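July, late, kitchen table

Another tube sample came in from Drusness today, and with it another sheet of numbers that look too good. I have been buying stainless for thirteen years and I still can't read one of those sheets without wanting to phone somebody. The grade on this one is 316L, the finish is called "premium sanitary," and the inside surface is supposed to be smoother than what we paid more for last spring. Fine. Show me.

Maribel Lozano drove over with it herself. She sells for them now, after all those years at Alvarado telling me Drusness tube was junk. I reminded her of that and she laughed and said the mill changed. Maybe it did. Mills change the brochure a lot faster than they change the pickling line.

What bothers me is the corrosion claim. The sheet says the sample passed 1000 hours of salt spray with no visible attack. I asked her what that has to do with us. We run whey and hot caustic, then acid, then hot water, and the trouble we get is at the welds and under the gaskets, where stuff sits. Salt fog on a clean, open piece of tube in a cabinet doesn't tell me a thing about a clamp joint with a tired gasket in it. She said customers like the number. I'm sure they do.

Then the molybdenum. The grade calls for two to three percent, and every mill I've ever dealt with buys its alloy by the pound and so lands as close to two as it can without falling over. The Drusness cert says 2.03. Legal, sure. But I'd bet nobody over there wants to talk about how good their analyzer is, and if it's off by even a little then what I have is something just under the grade with the right letters rolled on the side. I asked for a check from a second lab. She wrote it down. She writes everything down, I'll give her that.

Ate lunch in the truck. Too hot.

Spent the afternoon with Anselmo on the weld coupons. He made six, all orbital, all with the same gas and the same settings, three on the old Alvarado tube and three on the new. I wanted him not to know which was which and he said he could tell by how it cut, so that was the end of my blind test. He thinks the new stuff runs a wider bead. Could be sulfur. People forget how much that one matters. Get it down very low and the puddle spreads out and won't dig in, get two pieces with different sulfur butted together and the arc pulls over to one side and you miss the joint on the other. The sheet says 0.005 to 0.017, which is the range straight out of the standard, so somebody typed in the range and not a measurement. I circled that in red.
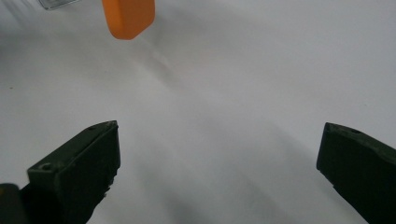
The coupons are in the acid bath overnight and I don't expect to learn much from them. A bad one will look bad. A middling one will look fine tomorrow and start rouging in a year and a half, after the warranty on the skid has run out and Maribel has moved on to sell somebody else's tube. I've watched that happen on the hot water loop. We had a nice reddish film all down the return side and three different experts gave me three different reasons, and every one of them happened to sell the cure.

Which brings me to Flimell. The plant manager forwarded me their flyer again with a question mark and nothing else. It's a passivation gel, citric based, you brush it on and rinse it off and supposedly get a chrome-to-iron ratio better than a nitric bath gives you. I don't have anything against citric. We use it ourselves. But the flyer has a bar chart with no scale on the side, and the "before" piece was ground with what looks to me like a dirty wheel. Anybody can improve on that. Rinsing it with a hose would have improved on that.

Wrote back that I would try it on scrap if they send a quart free. We'll see if they do.

Pamico called around four about the elbows. They are short, again. The order was for 200 and they can ship what they have now and the rest "shortly," a word I have asked them to stop using. The price stays the same if I take the mill finish on the outside. I said no at first and then thought about it — the outside finish is for visitors, mostly. It does wipe down easier, the polished. But the crud that has shut us down was always on the inside, and I can't think of one time the outside cost us a batch. Told them I'd answer tomorrow so I don't look easy.

Things I need to do and will probably not do:

Find the old certs from the first loop. I think they're in the gray cabinet under the pump manuals. If the moly on those was 2.1 or better then I have something to hold up against this 2.03.

Ask Anselmo to section one coupon and look at the root under the scope before anyone says the word "pass" out loud.

Check what 600 feet comes to at both prices with freight in. Maribel's quote leaves the freight off. Alvarado's puts it in. On paper Drusness is a lot cheaper, and I have a feeling that when the truck is paid for it gets a good deal closer.

Also the ferrite. I keep reading that you want next to none in the tube for this kind of service and a little bit in the weld so it doesn't crack, and then the next article says none in the weld either. Both are written like it was settled long ago. Anselmo says he has never once had a 316L weld crack on him on thin wall and he doesn't lose sleep over it. He's been welding longer than most of those people have been writing, but that isn't evidence and I told him so. He said neither was the article.

Maribel texted at nine to ask how the sample looked. I said it looked like tube. She sent back a thumbs up. I do like her, and it's possible that the tube is every bit as good as she says and I'm going to cost us money by being stubborn. I've thought about that tonight more than I'd admit at work. But if we put it in and it's wrong, we're cutting out welds in the middle of the season, with the milk still coming in the gate every morning whether we're ready or not. I'd sooner wait two weeks and get the second lab.

Set the alarm early. The coupons come out at six and I want to be there before Anselmo rinses them.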